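Buvamton Dining Table in Light Wood – my review after two winters
By Philomena Odoi
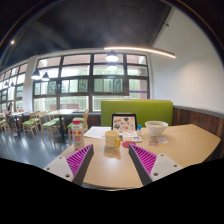

Is a light wood table a sensible choice if you eat and work in the same spot? For our household it has been, so long as you keep coasters handy and wipe up spills before you sit back down to your emails.

I bought the Buvamton in January for 258 dollars, after my old table finally gave up on one leg, and I'd been going back and forth on it for ages. My sister Adwoa Ankrah has the darker one and loves it, but our dining area doesn't get much sun and I wanted something that would brighten it up. It certainly does that! Mornings at this table are a real pleasure – a mug of tea, my papers spread out, and still room for a bottle of something at the other end.

Putting it together took two of us one evening, and the instructions were clear enough apart from the step with the leg brackets, which we had to do over. The top is smooth and easy to clean with a damp cloth. Pen marks are another story (my fault), and one of mine never did come out all the way.

My other little grumble is the felt pads for the feet. They wore through quickly and I ended up buying thicker ones from Catbridge, so I'd order those right along with the table.

Would I buy it again? I would, and I'd get the matching bench too – I keep meaning to measure the wall for it.

5 stars for looks, a bit less for the pads.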